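Capítulo 5
O colega que não almoça: automação e trabalho na bancada

Ao final deste capítulo, o leitor deverá ser capaz de distinguir uma tarefa de um posto de trabalho, reconhecer o trabalho invisível que cerca uma célula automatizada e desconfiar, com educação, de qualquer planilha em que a coluna "pessoas" diminui e a coluna "manutenção" fica igual.

5.1 Um caso para começar

A Lornex monta chicotes elétricos e pequenos conjuntos para fabricantes de eletrodomésticos. Em fevereiro, a direção apresentou aos funcionários o projeto Okum, que colocaria braços robóticos em parte das bancadas do setor de conectores. A apresentação tinha muitos slides, vários deles com a palavra "jornada", e prometia livrar as pessoas das tarefas repetitivas. Uma montadora perguntou quais eram as tarefas não repetitivas que ficariam com ela. A resposta foi remetida para uma segunda reunião, que a empresa segue devendo.

O setor tinha 9 montadores por turno. Depois de instalada a célula, três passaram a cuidar dela, cinco continuaram na montagem manual e um foi transferido para a expedição, onde descobriu que gostava de empilhadeiras. Ninguém foi demitido naquele turno, fato que o boletim interno celebrou em letras grandes. O boletim foi mais discreto quanto às vagas temporárias de fim de ano, que simplesmente deixaram de ser abertas.

Casos assim são úteis porque decepcionam todo mundo. Quem esperava a fábrica sem gente encontra gente de joelhos procurando o cabo certo. Quem esperava a catástrofe encontra uma escala de férias.

5.2 Tarefa, posto e ofício

Chamaremos de tarefa a menor unidade de trabalho que se pode descrever numa instrução: pegar o conector, orientar, encaixar, conferir. O posto é o conjunto de tarefas que a empresa decidiu entregar a uma pessoa. O ofício é o que essa pessoa sabe fazer e que não coube na instrução.

Projetos de automação costumam ser vendidos no vocabulário do posto ("substitui um operador") e executados no vocabulário da tarefa ("encaixa o conector, desde que ele chegue virado para cima"). A distância entre os dois é preenchida pelo ofício, em geral sem rubrica no orçamento.

Na Lornex, a instrução original do encaixe ocupava uma página. O programa da célula, com as exceções acrescentadas nos primeiros meses, chegou a 1.024 linhas. Boa parte delas traduz coisas que as montadoras faziam com o polegar: sentir que a peça estava torta, dar uma segunda chance ao encaixe, rejeitar um lote pela textura. O polegar, convém lembrar, nunca precisou de atualização.

5.3 O trabalho em volta da máquina

A fornecedora Drostano entregou os braços no prazo. O que chegou sem prazo foi o resto: fixar, cabear, prender, testar, soltar, passar o cabo por outro lado e prender de novo. Quem só conhece robôs por catálogo imagina um braço sozinho contra um fundo branco. Na bancada, a proporção entre braço e fiação costuma ser menos fotogênica.
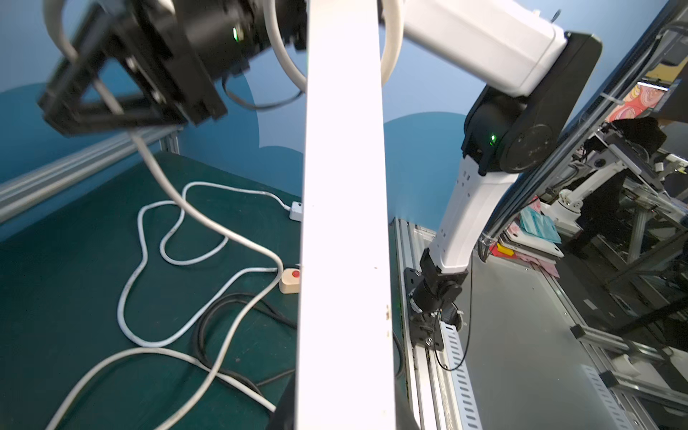

5.4 Quem sabe onde vai cada cabo

Braços brancos e pretos, perfis de alumínio, cabos claros em curvas largas e cabos escuros enrolados ao lado: o conhecimento necessário para conviver com esse tipo de arranjo não aparece na descrição de cargo de ninguém. Na Lornex, ele se concentrou nas três pessoas que cuidavam da célula, que continuaram registradas como montadoras e recebendo como tal. O sistema de recursos humanos não tinha um código para o que elas passaram a fazer.

A consultoria Bednarek, chamada para avaliar o projeto, mediu peças por hora, paradas e refugo. Não mediu quantas vezes alguém da manutenção ligou para uma das três fora do expediente – a pergunta não constava do formulário. O relatório concluiu que a célula operava "com autonomia satisfatória". As três leram o relatório no intervalo do café, com o telefone do setor sobre a mesa.

Voltaremos a elas na seção 5.5, ao discutir como a qualificação adquirida na prática pode (ou não) virar cargo, salário e tempo de treinamento. Antes disso, sugere-se ao leitor escolher um posto que conheça bem, de preferência o seu, e anotar durante um turno inteiro tudo o que faz e que não está escrito em lugar nenhum. Convém levar mais de uma folha.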